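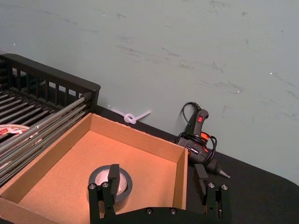 Fig. 4. Roll of tape in an open cardboard tray, glue gun to the right.

Section 3: Your first evening with the Firolo card set

You've sorted the deck, so now comes the lovely bit — sitting down together and asking! Firolo works for couples of two months or forty years, and the questions get better the second time round.

1. Put both phones in another room.
2. Shuffle the 100 question cards and deal 20 to each of you.
3. Swap out any card you'd rather not answer. You don't have to say why.
4. Let the person who made the first move when you met begin. (If you can't agree, that's your first question sorted!)
5. Read a card aloud. Your partner answers first, then you.
6. Stop after 17 minutes and put the kettle on.

Note: Card 20, "When did you first feel at home with me?", often takes a whole evening. Let it!

Note: Married couples may like the Dovia add-on, written by Nanna Lykkegaard, with questions on in-laws, money and old letters.

Caution: Don't use the cards to settle a row. Finish the row, sleep, and play another night.

Caution: Answers stay between the two of you unless you both agree to share them.

Section 4 covers playing by post or video call when you live apart.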